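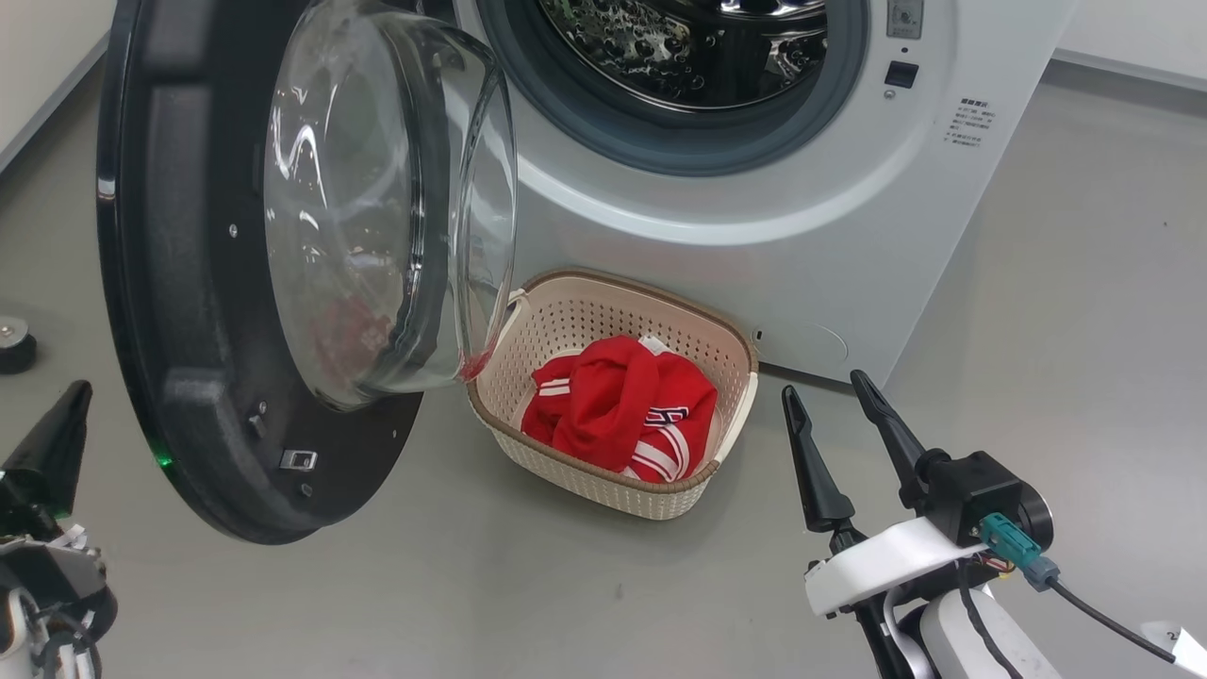 Drum and door gasket of a front loader.

Textile Care and Fibre Science
Week 4 handout: Why colours run
Notes by Theano Alexiou

Welcome back! Last week we got through fibre structure, and I promised the fun would start once we brought in dye. So let's get into it.

Start with the idea that a dyed cloth is a bargain between three parties: the fibre, the dye and the water. A dye molecule has to like the fibre enough to stay put when the water comes calling. How it holds on depends on the fibre family, and this is where your Week 2 tables come back (dig them out, you'll want them).

Cotton and other cellulose fibres

Two kinds of dye matter most to us. Direct dyes sit in the fibre and hold on by weak attractions, mostly hydrogen bonding and van der Waals forces. They're cheap and easy to apply, and they let go easily too. Reactive dyes form a true covalent bond with the cellulose, so once they're fixed they are very hard to shift. But some of the dye reacts with water in the dye bath instead, and that spent dye lodges in the cloth without bonding to anything. If the mill skimps on rinsing, it comes out at your place. Bright reds and turquoises are well known for it!

Wool, silk and nylon

Acid dyes rule here. The fibre carries positive charges in an acid bath, the dye carries negative ones, and the two pair up beautifully. Put the same cloth in an alkaline wash and those positive sites fade away, so the dye loosens. Remember that most ordinary laundry powders are alkaline. Chaiwat Chaiyaporn's wool samples from the September workshop show this better than any graph I could draw, so please come and handle them before they go back in the drawer.

Polyester

Disperse dyes barely dissolve in water at all. They're driven into the fibre at high temperature and then they're more or less locked in when it cools.

What moves the dye along

Temperature first. Warm water swells cotton, opens up the spaces between chains and gives loose dye an easy way out.

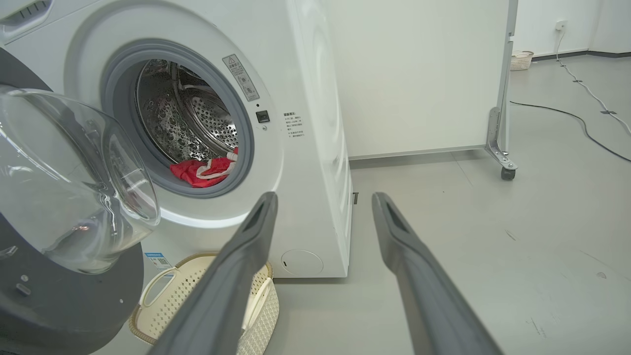 Time comes next, and then the amount of water for each kilo of cloth, which we call the liquor ratio. A ratio of 20:1 means 20 litres of water to one kilo of cloth. A low ratio saves water but keeps any loose dye more concentrated, and a concentrated bath is much more likely to stain whatever else is in there. I love this bit, as it's the same sum the dyer does, only run backwards.

Rubbing matters as well. Dye on the surface can come off on a neighbouring fabric with hardly any water involved. That's crocking, and it gets its own test.

For the lab

Cut a 15 cm strip of the Makris red cotton and stitch it to the multifibre ribbon along one short side. Measure 200 mL of wash solution into the 500 mL jar, add the strip and follow the timing on your bench card. Rinse, dry flat, then grade the staining on each band against the grey scale. A 5 is no staining and a 1 is a lot. Grade before you look at your partner's numbers!

Write-ups are due 06/12/2022. Read the Stallden chapter on fixation first, and skip the section on vat dyes for now.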